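Progress report to the Lelport Fund
Medrano Song Archive
08/02/2020

Work since the last report has gone mostly into the tapes from the Zuren choir. All of the reels have been cleaned and 1000 songs are now copied to disk, with singer, language and place of recording entered for each. Two reels had print-through bad enough that we copied them twice, at different speeds, and kept both versions.

The listening room at Ploltden opened in February. It has three stations with headphones. Visitors mostly ask for the wedding songs, and several have corrected our spelling of family names. Those corrections are in the catalog. 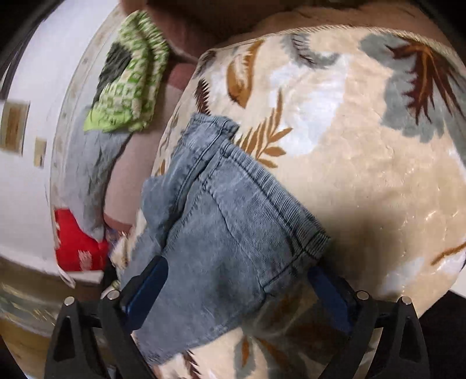 Araceli Xolalpa wrote back on the draft that the harvest songs should not go online until the families have heard them, and that she would sooner see the web page late than see it go up without their consent. We agree. The page will open with the wedding songs and lullabies only.

Concerts: two of the planned evenings have been held. The second ran long, and the last set was sung without microphones after the hall's sound desk failed. We have asked the hall for part of the fee back and have had no answer yet.

Spending is within budget except for tape transport, which cost more than we allowed for. We ask to move the unspent printing money to that line.

Still to do: lyrics for the lullabies, the translators' contracts, and a date for the final concert. Natalia Pacheco will send the full accounts separately.
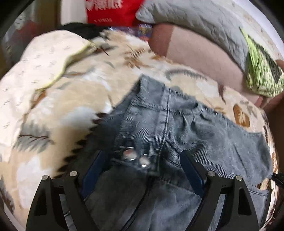 Light blue jeans on a leaf and feather print blanket.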